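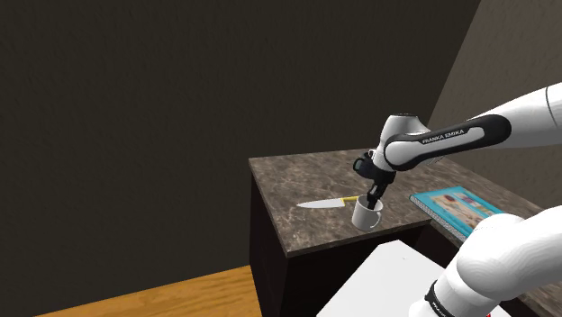 The Clitell counter setup, with the gripper fingers down inside the mug.

Home | Shop | Kitchen Stations | Support | Blog | Cart (0)

4/20/26, by the Flindby shop desk

Clitell Counter Station: mug and dish clearing for staff kitchens

Okay, so this is the one people keep emailing me about! The Clitell is our package for office and plant break rooms, the kind where mugs pile up by mid-morning and somebody from the front desk ends up dealing with them. You get the planning file, the mug and dish routines, the stop button, two days of setup and a year of phone support. The arm is quoted separately (the picture is from our layout software, with a Franka Emika arm), and plenty of customers already have one they want to put to work.

We draw every counter up in software before anyone drills a hole. You send me measurements and a list of what normally sits out, and I mean normally, not what it looks like when the boss is coming. Books, knives, mugs with the handle facing any old way, put it all on the list. I'd much rather move a mug on my screen five times than have you move a cabinet once.

What it does for the crew

We have a Clitell running in the staff kitchen at Farina, which feeds 50 people a day over two shifts. Before it went in, the kitchen crew there had a rota for mugs and everybody hated it. They still wipe down, they still stock the fridge, and they still put the knives away themselves (please keep doing that, the Clitell doesn't have a knife routine and I'm not selling you one). What's gone is the walk back and forth with four mugs hooked on your fingers. One of the cooks told me she finally gets to sit through her whole break, and I've been repeating that to everybody who calls.

It did change some habits, I won't pretend otherwise. People had to learn to leave mugs upright, and the late shift had to get used to checking the screen before they reach across the counter. It took them 13 days before they quit asking me about it. There's also a new job, because somebody has to clear the list of missed pickups each evening. At Farina that goes with a small bump in pay, and I'd really push you to do the same.

Good to know before you order

Works with plain mugs and cups up to standard diner size. Travel mugs with lids, no.
The gripper reaches in from the top, so leave open space over the counter. Low shelves are a pain!
Finger pads are a wear item. We swap them every 1,000 pickups, and the first spare set is in the box.
Stone, tile and laminate tops are all fine. Glass tops, call me first.

Price: $3,805, arm not included
Lead time: orders placed now go in before the end of August
Pairs with: Nallow drying rack, sold separately

Get new station layouts by email. Enter your address to subscribe. We use cookies to remember your cart. Accept | Settings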